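夯土墙里的早晨

早上六点半，埃尔克港（Erkport）的老盐仓工地上已经有人在敲墙了。敲墙的人叫乌穆特·科贾巴什（Umut Kocabaş），手里一把木槌，耳朵几乎贴在墙面上，敲两下，往右挪半步，再敲两下。我跟在他后面学着听，起初什么也听不出来，到了第三面墙，忽然就明白了：密实的地方声音短，闷闷地收住；夯得不够的地方会拖出一点尾音，像隔壁房间有人关了抽屉。那一刻我高兴得差点把安全帽摔了！

我写建筑写了很多年，写过玻璃，写过清水混凝土，写过一整本关于屋顶的专栏，可夯土这件事一直绕着走。总觉得它要么属于博物馆，要么属于度假酒店的大堂，墙上一层一层的颜色拍照好看，至于怎么做出来的，没太放在心上。五月里在埃尔克港住了一阵，这个偏见算是彻底被拆掉了。

这里要盖的是一座社区图书馆，外加一间给附近学校用的阅览室。承重墙全部是现场夯筑的稳定土，设计来自斯凯尔斯卡（Skellska）事务所，主持设计的是豪伊瑙尔卡·塞凯赖什（Hajnalka Szekeres）。她个子不高，走路飞快，说话时喜欢用手指在空气里画剖面。第一次见面，她没给我看效果图，先递过来一把土。

“捏一下，”她说，“再松手。”

土在手心里成了团，松开以后还站着，指印清清楚楚。她让我把它从腰的高度丢到地上，土团碎成几块大的，没有散成粉，也没有摔成一张饼。塞凯赖什点点头，说今天的含水合适，可以上料。这套办法老得不能再老，世界各地的夯土匠人都会，工地上也有仪器，含水率每天照测照记，可是真正在搅拌机旁边做决定的那几秒钟，大家还是先伸手抓一把。

土从哪里来？大部分就来自基坑。挖出来的底土先堆在场地北侧晾着，过筛，除掉草根和大块的石头，再按试验定下的比例掺砂和砾石。表土不能用，里面的有机质会腐烂，会收缩，所以那一层单独剥下来，留着以后种树。我很喜欢这个安排，房子站起来用的是它脚下的东西，花园用的也是。

配比是整个项目里最磨人的一段。粘土太多，墙干了会裂；粘土太少，颗粒抓不住，脱模时棱角就往下掉。他们做了许多小试块，有纯土的，有掺石灰的，有掺少量水泥的，摆在木架上养护，每一块都用铅笔写着编号。有些试块一碰就掉渣，有些漂亮得让人想带回家当书挡。最后选中的方案掺了少量水泥，塞凯赖什对此并不避讳。纯粹派听了会皱眉，她说她理解，她自己也皱过。但这里是海港，冬天的雨是横着下的，风里带盐，图书馆又是公共建筑，结构工程师要一个睡得着觉的余量。她把水泥用量压到试验允许的低处，然后在屋檐和墙脚上下功夫，尽量让墙少淋雨。

说到墙脚，行里有句老话，土房子要一顶好帽子和一双好靴子。埃尔克港这座房子的靴子是一道混凝土基座，高出室外地面一截，顶上铺防潮层，边缘做了滴水，雨水打在地上溅起来，溅到的是基座，碰不着土。帽子则是出挑很深的木屋架，檐口低低压下来，站在墙边抬头，能看见一排还没上油的椽子。我在檐下躲过一场急雨，墙面只在迎风的那一角颜色深了一些，第二天中午就恢复了。 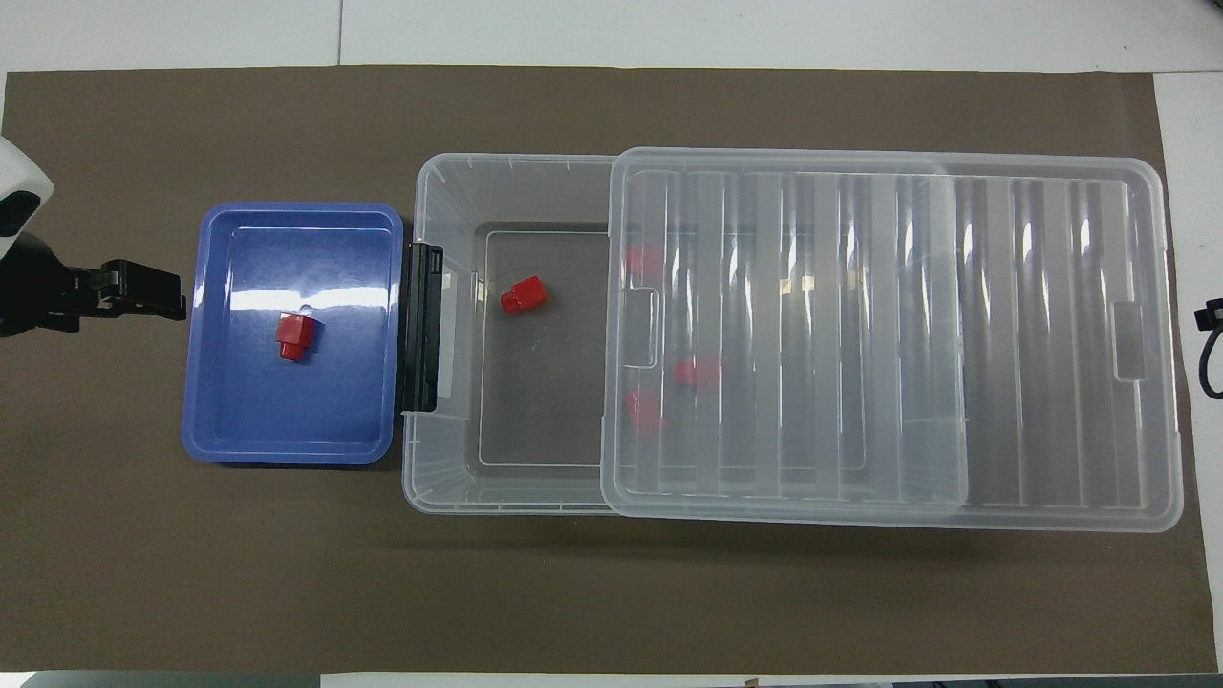 真正开夯是星期一。模板前一天下午就支好了，厚胶合板，外面是横向的钢背楞，用对拉螺杆穿过去锁紧。科贾巴什检查模板的时候非常啰嗦，我跟着他绕了两圈，他每一根螺杆都要亲手拧一下。夯土对模板的侧压力跟浇混凝土不一样，混凝土是液体，压力可以算得很平顺；土是一层一层砸实的，每一锤都在往两边推，推的位置还一直在变。模板要是松了一点，墙肚子就鼓出来，拆模之后没有补救的余地。

上料用的是小型装载机，料斗抬到模板口，两个人用铁锹把土摊平。松土铺好，气动夯锤就下去了，先沿着模板边走，再走中间，最后回头补角。声音是会变的，这也是我觉得最迷人的地方。刚开始是噗噗的，像拍枕头，慢慢变脆，变硬，到后来夯锤几乎是弹起来的，整段模板跟着嗡嗡响。科贾巴什抬一下手，停，铺下一层。他说他不用看，听见那个声音就知道再夯下去只是浪费力气。

每一层的颜色都略有不同，这倒不是刻意调的。基坑靠海的一侧土色偏灰，靠路的一侧偏红，挖出来混在一起，怎么也混不匀。塞凯赖什起初想过要控制，画过一张色带图，后来把图收起来了。她跟我讲这段的时候有点不好意思，说自己念书时最看不起靠材料取巧的人，结果站在第一段拆了模的墙前面，看了整整一个下午，什么图也没画。

拆模那天我也在。背楞卸掉，胶合板往外轻轻一撬，发出很小的一声，板子离开墙面，一条条水平的纹路露出来，有粗有细，有一层里夹着碎贝壳。工人们平时话很多，这会儿都安静了几秒，然后有人吹了声口哨，大家一起笑起来。转角处掉了一小块，指甲盖那么大，科贾巴什蹲下去看了看，说留着吧，以后孩子们也会把它摸圆的。

转角确实是弱点。土墙怕的是尖锐的棱，所以模板内侧的角上都钉了三角木条，脱出来的墙角带一道斜边，磕碰的时候不容易崩。门窗洞口也有讲究，洞口上方要有过梁，科贾巴什的班组用的是预制混凝土过梁，埋在土里，外面看只露出一条很细的灰线。我问塞凯赖什为什么不把它藏干净，她反问我，为什么要藏？上面的重量就是它在扛，让人看见挺好。

墙里还有一样看不见的东西。每一道墙的顶部都有圈梁，把各段墙体拉在一起，屋架再落到圈梁上。土墙抗压很好，抗拉几乎没有，遇到地震或者强风，要靠这一圈把它们箍住。圈梁的模板和钢筋由一家叫托特（Tóth）的小公司负责，父女两代人，做惯了混凝土，头一回跟土打交道。我问那位女儿感觉怎么样，她想了想，说最不习惯的是不能着急。混凝土车来了就得浇，土可以等，下雨就盖上篷布，明天接着来。她讲完又补了一句，其实挺舒服的。

当然也有不舒服的时候。保温就是一桩吵得最久的事。很多人以为土墙厚，冬天自然暖和，这是把蓄热和保温混在一起了。厚重的墙体能把白天的热慢慢收进去，夜里慢慢放出来，室内温度起伏小，夏天尤其舒服；可在阴冷的冬天，热量照样会一点点往外跑。图书馆的做法是把墙分成内外两叶，中间夹一层保温板，两叶之间用不锈钢拉结件连着。这样一来里外都能看到土，保温也够了，代价是模板更复杂，夯的时候还得小心别把保温板挤歪。头一段就歪过，科贾巴什让人拆了重来，那天午饭大家吃得都很闷。

后来他们想了个法子，两叶同时上料，一边铺一层，轮流夯，让压力互相顶着，板子就老实了。这个办法写出来只有一句话，在工地上磨了好些天。我翻过他们的施工日志，里面有画得歪歪扭扭的小图，有雨天的水渍，有一页整页只写了四个字：今天别夯。

水电也得提前想清楚。砌块墙开槽埋管是家常便饭，夯土墙上谁要是拿着开槽机走过来，科贾巴什会直接站到墙前面去。所有线管在夯之前就要固定在模板里，位置错了就是错了。电工为此来开过好几次会，最后大部分管线走了地面和书架背后，墙里只留必要的几处开关盒。多姆内斯（Domness）那边供的照明轨道原本打算装在墙上，也改到了木梁下面。塞凯赖什说这倒救了她，灯从上面斜着洗下来，墙上的层次全出来了，比她原来画的好看。

我问过造价，问得很直接，他们答得也很直接：材料便宜，人工贵。土几乎不要钱，可筛土、拌土、支模、夯筑，每一步都要人，要有经验的人。在人工高的地方，夯土很难和砌块墙比价格。不过有些账要摊开了看，基坑的土不用外运，墙面不用抹灰，不用刷漆，以后要维修，拿同样的土兑水就能补。图书馆专门留了几桶干土，桶上写好了配比，放进了设备间。

碳的账我不敢替他们算，掺了水泥，就不能再把它当成一堵没有负担的墙来讲。塞凯赖什自己也反感那种讲法。她愿意谈的是距离，土从这里挖出来，在这里过筛，在这里变成墙，整个过程站在屋顶上都看得见。

有一天傍晚收工后，我独自在阅览室里坐了一会儿。屋顶刚盖好一半，西边的光从没装玻璃的窗洞里进来，打在对面墙上，砾石一粒一粒投出小影子。外面港口的吊车还在响，墙里面却静得很，那种静是厚的。我把手掌贴上去，有点凉，有点粗，过了一会儿掌心就和它一样温度了。讲老实话，我在很多昂贵的房子里都没有过这种感觉。

离开之前，科贾巴什终于肯让我上去夯一层。气动夯锤比看起来重得多，震得牙齿发酸，走直线更是妄想，我沿着模板走了一趟，回头一看，坑坑洼洼像被羊踩过。他把夯锤接过去，三两下找平，什么也没说，只指了指模板外侧的一道铅笔线，在旁边写上了我的名字。

拆模以后那道铅笔线自然就没了，可位置我记得，在北墙，窗台往上第二层，颜色偏红。图书馆开门以后我打算再去一趟，坐渡船去，趁早上人少，先把那一层找出来，再去书架上随便抽一本书看。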